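The long way home from Meltgate

The coach leaves Tandach at ten past six on a Wednesday evening, or as near to it as the goalkeeper's mother can manage, and by then the back seats have been claimed, the flasks are out and somebody has already asked whether we're stopping for chips. (We are. We always are.) I have been following Tandach's ice hockey team up and down the valley for longer than I care to work out, and I still get a little flutter when the bags start going into the hold.

It's a small club in a small league, and I wouldn't swap it for anything grander. The rink holds 300 if everyone breathes in, the roof ticks all through the second period, and the tea is strong enough to stand a stick up in. But oh, the noise when Catterall come to town! You'd think there were thousands of us.

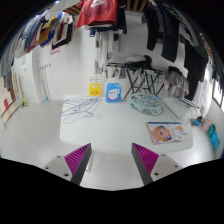

This season has been a funny one. We started with four wins and a good deal of strutting about, then lost at Adunmont in a game we had no business losing, and after that the goals dried up completely. The passing was tidy, the skating was lovely to watch, and the puck simply would not go in. Then in November, away at Meltgate, we went three down before I'd found my seat, and I thought, well, at least there'll be chips.

What followed was the best half hour of hockey I've seen from any Tandach side. One goal came off a skate, one off a shin, and the third was such a beautiful thing, a long pass right through the middle and a finish up under the bar, that even the Meltgate regulars clapped. We lost it in overtime, as it happens, and sang the whole way back regardless.

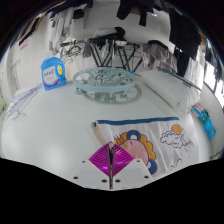

Printed fabric on the white table.

You get to know people, travelling like that. The road to Adunmont is the 511, all bends and sheep, and there's not a soul on our coach who hasn't shared a blanket on it when the heater gave up. Babies who came along in carriers are now big enough to argue with the referee, and some of them skate for the under-10s on Saturday mornings with their helmets slipping over their eyes.

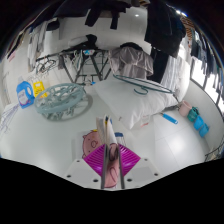
As for the play-offs, I'm not going to make any promises, having made them before and been reminded of it every summer since. Catterall look strong and deep, with a second line that would be most teams' first, and their goaltender has hardly put a foot wrong. We play them at home next, and a win would lift us above Meltgate on goal difference. I've got my scarf over the banister ready, and I shall be at the rink early to get my usual spot by the penalty box, where you hear all the best conversations.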